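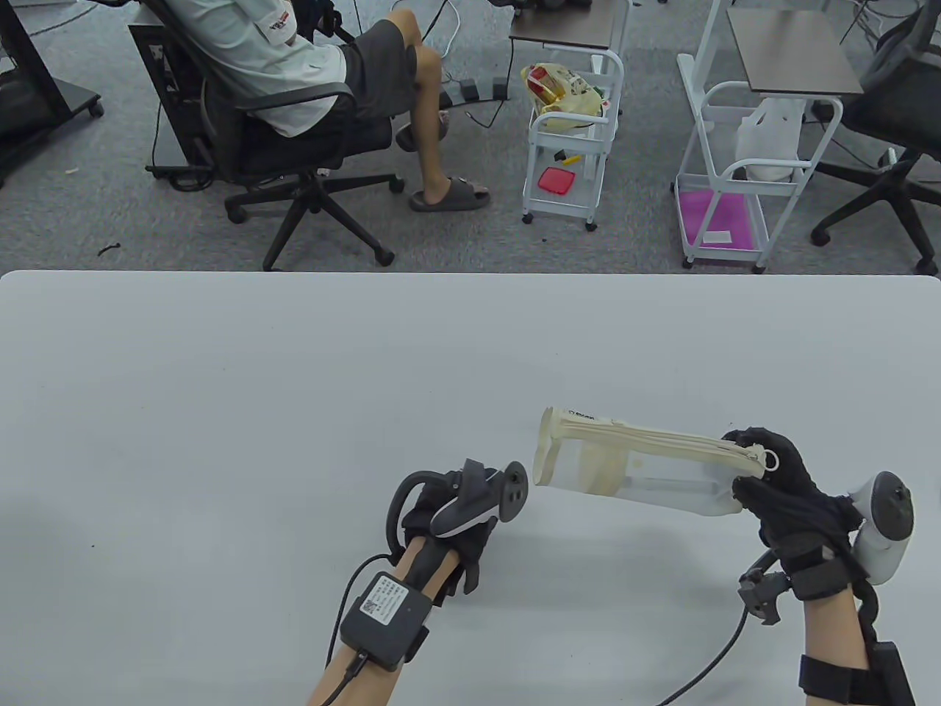 Home | Posts | Robots | About

Drift, again

Jan 6, 2020

Umow says its glove kit holds hand position steady through a full session. I don't believe it anymore. We logged 300 takes of bag handling and I threw out 156 of them. The right hand slides away from where it should be, a little at first, and by take 30 the recorded grip is closing on air next to the zipper.

Valtteri Lappalainen blames the bracket under the wrist. Could be. Hertta Eskola thinks the cable tugs on it whenever you reach across the table, and I lean her way, though her fix was tape and I've seen what tape is worth.

What bugs me is that the software never complained. Green light the whole time. Support told us to recalibrate more often, so we did, and the drift came back before lunch. If a robot learns from this stuff it will miss bags with great confidence.

Next I'm swapping the left and right controllers. I expect to learn very little.

Contact | © Leinonen | Back to top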